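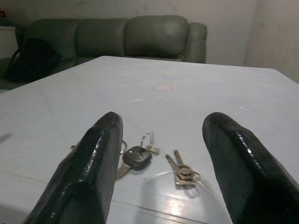 Page 3 of 4

DRUDORA OPEN DAY – VISITOR SAFETY AND DEMONSTRATION CHECKLIST
Site: Drerkesmont, ground floor lounge
Demonstration: tabletop pick-up, household items
Inspection date: 03/12/2021
Marks used: OK / Fix / N/A / See comment

Section C. Before visitors come in

C1. Emergency stop within reach of operator. OK
Comment: Reached it sitting, standing and while holding a coffee. The coffee should not be part of the procedure.

C2. Emergency stop tested today. OK
Comment: Tested twice. The second time was by the inspector's elbow.

C3. Visitor line taped on floor. Fix
Comment: Tape is down but it matches the floor so well that I crossed it while looking for it. Use the yellow.

C4. Room limit posted at door. See comment
Comment: The sign says 25. The sign-up sheet says 60. Either run more sessions or find a larger lounge. I know which one Chong will suggest, and the wall is not coming down before August.

C5. Extension cords covered. Fix
Comment: One is covered. The other has a chair on it, and the form does not recognize a chair.

C6. Speed limit set to demonstration level. OK
Comment: Slow enough that a child in the rehearsal group asked when it would start. Leave it there.

Section D. Items to be handled

D1. Items have no blades, glass or liquids. OK
Comment: Keys on the table are fine for this. A car key and a pair of ordinary keys are about the right level of danger for the general public, who carry them all day.

D2. Items lie flat and inside the gripper opening at start. OK
Comment: Both bunches between the fingers. One split ring is standing up by the car key, so try to grip the key head first. Rings are where last year's demonstration went to die.

D3. Items on loan are labeled. Fix
Comment: Put a name on any key somebody needs for getting home. Ikar's display lost a locker key for most of an afternoon, and the owner was not entertained.

D4. Loose wire or cord kept clear of fingers. See comment
Comment: The thin clear loop on the two-key ring trails across the tabletop. Tuck it in or take it off before the first session.

D5. Finger surfaces checked for damage. OK
Comment: Check again at midday, with the arm stopped. "It looked fine from the sofa" will not be accepted a second time.

Section E. Table and surroundings

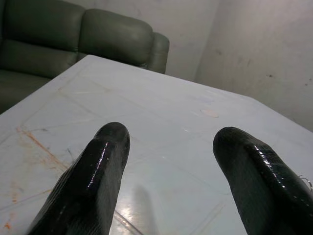

E1. Work surface clean, stable and suitable. Fix
Comment: My standing complaint about open days is that everyone polishes the robot and forgets the furniture. Visitors will lean on a table long before they admire a gripper, so it gets the same inspection as anything with a motor. The rust-orange streak on the left side needs to be scrubbed, along with the small spots near it, and if it will not come off then turn the table so it faces away from the visitor line. I would also like the legs checked for wobble – almost every "robot error" I have written up in this building was a table error with better publicity.

E2. Glare does not hide items from visitors or operator. See comment
Comment: The top is glossy and throws back the overhead light. Try the session with one light off before buying a cloth.

E3. Seating outside reach of arm. See comment
Comment: Measure from full extension to the front of the green sofa and write the number on this form. "Plenty" was entered last time.

E4. Bags and coats stored away from demonstration. Fix
Comment: Bags belong in room 164, including staff bags. The sofa is not a coat check.

Section F. During the session

F1. One operator, one talker. Two different people.
Comment: Agreed at rehearsal, then forgotten at rehearsal. Write it on the whiteboard.

F2. Visitors do not hand items to the arm.
Comment: They will ask. The answer is no, said nicely, and then no.

Result: Pass once every Fix is cleared. Return signed page to the Drudora front desk before doors open.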